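Drekum two-arm bench cell

The Drekum cell is a small tabletop setup with two robot arms, one on each side of a white table, used at our workshop in Dorkdale for sorting and handling little electronic parts. I've looked after it for a good while now, and since the Gralgate wiki only had a two-line stub on it, I'm filling the page in with what I know. Please fix anything I get wrong!

Background

The cell was put together at Gralgate as a practice bench, then moved to Dorkdale in March, where it has stayed. The name comes from the project it was built for. People here also call it "the yellow bench" after the plastic cases, and both names turn up in the log, so search for both.

Table and layout

The table top is two pale panels pushed together, and the seam between them is the thing I line everything up from. If the panels creep apart (they do, a little, whenever somebody leans on one end) the arms are suddenly reaching for places that have moved. I push them tight and check the seam with a fingernail before I touch anything else.

There's one open yellow case on each side and a stainless steel tray in between, with a stack of white paper in it. Lids go on the far side, bases toward the near edge, same for both cases. Each arm works over its own case base, and the tray is shared ground — that's where you get collisions if the two programs are started out of step.

The parts change from one job to the next. For the job I set up most often, the red round board goes in the left base, the two small white pieces with the thin wires wait in the left lid, and the twisted white and gray wire lies in the right lid. The right base starts out empty.

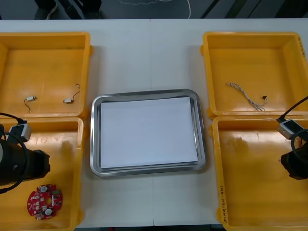 Setting up for a run

I do it in the same order every time:

Close up the panel seam and wipe the table.
Set the cases down, lids open to 90 degrees or a bit past, and make sure they don't rock.
Put the tray in the middle and square up the paper.
Lay out the parts, with loose wires kept well inside the lids.
Send both arms home, then bring each one down over its case at the slowest speed.

The slow pass is the part people skip. It takes 2 minutes and I've caught more trouble there than anywhere else, mostly a case that got nudged after the layout was done.

Cases get marked in black marker, on the case itself, so we can keep them in the same spots. When a label starts to rub off, go over it with the same wording. We had a mess once where somebody "improved" the labels and the Hemmin sheets didn't match anything for a week.

Cables

Most of my repair time goes into cables. Each gripper end has a black cord looped around it and a cable running to a gray connector block, and those loops need enough slack for the arm's full reach without hanging low enough to snag a lid. Move the arm by hand with the power off and watch the loop the whole way. If it goes tight anywhere, let out a bit more.

I reseat the connector blocks after roughly 900 cycles. Pull straight, look at the pins, push back until it clicks. A gripper that answers late or drops out for a second is nearly always a block that has worked itself loose, so I'd try that before opening up the housing.

Cleaning and wear

The case bases get scuffed, and I don't worry about it. Scuffs are fine, cracks aren't. Shiny patches can bother the vision software under strong light, and turning the nearest lamp away a little usually cures it. The steel tray has a reflective rim with the same problem, only worse, and the paper helps by covering most of the bottom. Swap the stack when the top sheet curls.

See also

Hemmin setup sheets
Gralgate bench cells
Gripper spares, Dorkdale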